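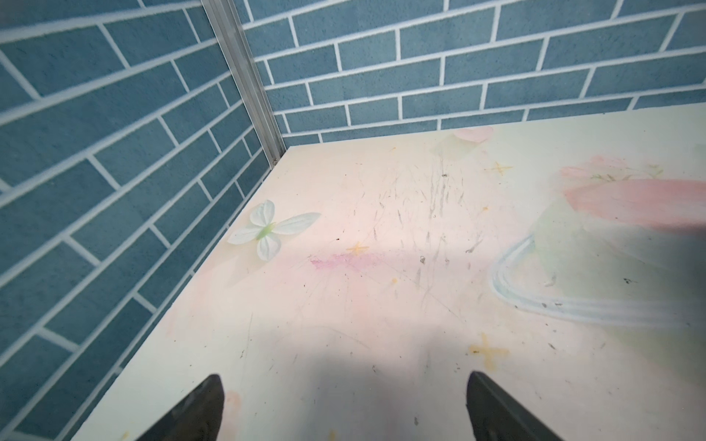
Skernine N2 Clip-On Filters for Low-Vision and Glare-Sensitive Wearers

Product code: N2
Manufacturer: Skernine
Distributed by: Vedcombe Optical Supply
Category: Clip-on and fitover filters

Overview

The N2 is a clip-on tinted filter that attaches to the front of an existing prescription frame. It is intended for adults who have trouble with glare, reduced contrast, or slow adjustment when moving between bright and dim areas. Typical wearers include people with early cataract, people with age-related macular changes, and people who are light sensitive after eye surgery.

The filter has no corrective power. It does not replace a current prescription and does not treat or slow any eye condition. Anyone who notices a sudden change in vision, new floaters, or flashes of light should contact an eye care provider before buying any filter.

Tint options

The N2 is supplied in four tints.

Pale yellow - highest light transmission of the range, at 87 percent. Suited to indoor tasks, overcast days, and reading under fluorescent lighting.

Amber - medium transmission. Blocks most short-wavelength blue light. Often chosen for outdoor walking where curbs and steps are hard to pick out.

Plum - medium transmission with less color shift than amber. Some wearers find it more comfortable under store lighting.

Dark gray - lowest transmission. Outdoor use in full sun only. Colors stay close to natural.

Filter choice is individual. Two people with the same diagnosis often prefer different tints, and a tint that works well outdoors may be too dark for a hallway. Vedcombe recommends trying at least two tints in the places where they will be used before ordering.

Driving

Pale yellow, amber, and plum are not sold as driving filters. Dark gray may be worn for daytime driving if the wearer's eye care provider agrees. No tint in the range should be worn for driving at dusk or at night. Yellow lenses are widely advertised for night driving, but any tint reduces the light reaching the eye, and the reduction matters most after dark.

Fit

The clip holds the lens at two points on each side and opens with a spring bridge. It fits most plastic and metal frames with a front thickness of up to 4 mm. It does not fit rimless frames, wrap frames, or frames with magnetic attachments already installed.

Lens shapes are rectangle, oval, and round, each in small, medium, and large. To choose a size, measure the widest part of one lens on your own glasses, excluding the rim, and compare it with the sizing card. The filter should cover the whole prescription lens. A gap at the top edge lets in overhead glare and defeats the purpose of the product.

The flip-up version (N2-F) uses the same lenses on a hinged bridge. It adds 7 grams and is easier for wearers who go in and out of buildings often. Wearers with limited hand strength generally manage the N2-F better than the standard clip, which has to be squeezed open for every removal.

Cleaning and storage

Rinse under lukewarm water before wiping. Grit dragged across a dry lens will scratch the coating. Use a drop of plain dish soap and a microfiber cloth. Do not use window cleaner, alcohol wipes, or paper towels. Store in the hard case supplied, and do not leave on a dashboard - heat can warp the lens and loosen the spring.

Trial sets

Clinics and low-vision services can borrow a trial set with all four tints in medium rectangle. Sets are loaned for two weeks. Requests go to Shirin Arabzadeh in clinical accounts. Return postage is included. Sets that come back with scratched lenses are charged at the replacement rate for the lenses only.

Replacement parts

Spring bridge, standard: N2-SB
Hinged bridge, flip-up: N2-HB
Grip sleeves, pack of 4: N2-GS
Hard case: N2-HC

Grip sleeves wear out first. Replace them when the clip starts to slide or when bare metal touches the prescription lens. Sleeves from the older Nouri clip are not interchangeable with the N2.

Warranty and returns

The clip mechanism is covered for two years against failure in normal use. Lenses are covered against coating defects but not against scratches. Unworn filters may be returned within 87 days in the original case. Opened trial tints may be exchanged once for another tint in the same size.

Related products

Zikirow fitover shield - for wearers who need side and top coverage
Skernine N2-F flip-up filter
Sizing card, printable, large type

For sizing questions, contact Princess Calimlim in customer support. Please have your frame width and lens width ready when you call.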